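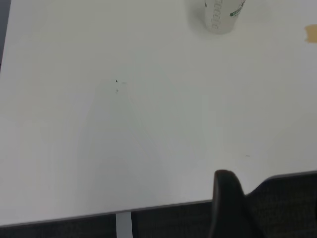 Pick and place on the Roleck arm: is 83 percent worth showing?

Student Robotics > Manipulation > Project logs

pacheco_lab
27 Apr 2023
Third semester project, team of four. Task is one white cup on a white table, wrist camera only, learned policy. We recorded 668 demos in March and April and trained on all of them. Success on the bench is 83 percent. The view at the top is what the policy gets on approach. Demo day is coming and I'd like opinions before we write the poster. Code is in the Sekum folder if you have club access.

torquewrench
83 percent of what? How many trials, and who decided what a success was?

pacheco_lab
Cup lifted and held. We ran it until lunch, I'd have to check the sheet for the number of trials.

torquewrench
Then you don't have a percentage yet, you have a good morning. Put the trial count on the poster or leave the figure off.

Jendis_fan
Bit harsh. It's a class project and last year's winner had a gripper that opened and closed. I'd show it.

mop_bucket
My problem is the picture. White cup, white table, and the top of the cup is out of view. How does the policy know where the rim is? I suspect it has learned "go toward the gray shadow" and will fall over the first time someone opens the blinds.

pacheco_lab
The rim is in view earlier in the approach. And the cup has gray markings down the side plus the green print, so it isn't blank.

mop_bucket
The green print is turned half away in that shot and I can't read a word of it. Did you rotate the cup between demos or is the print always on the right?

pacheco_lab
We rotated it some. Not on a schedule.

mop_bucket
So, no.

sekum_admin
Moving this from General. Also please stop uploading raw episodes to the shared drive, the Sekum folder is at 3323 files and the backup takes all night.

halfstep
What about the tape at the right edge? If that's in every demo the network may be using it as a landmark. We had this with our Jendis build last year. Swapped tables, same cup, and it went from fine to useless.

Jendis_fan
That was a calibration problem, I was there. The table swap moved the camera mount.

halfstep
We recalibrated twice. You left before the second one.

torquewrench
Easy to test either way. Peel the tape, run 20 trials, put it back, run 20 more. Wipe the specks off the table while you're at it. Then turn the cup a quarter turn each time and write down every miss, including the ones you want to call operator error.

pacheco_lab
We have the room for one more afternoon. I can do the tape or the rotation, probably not both.

mop_bucket
Rotation. People at demo day will pick the cup up and put it back any old way.

halfstep
Tape. But I've said my piece.

pacheco_lab
Going with rotation. Will post the sheet with the misses.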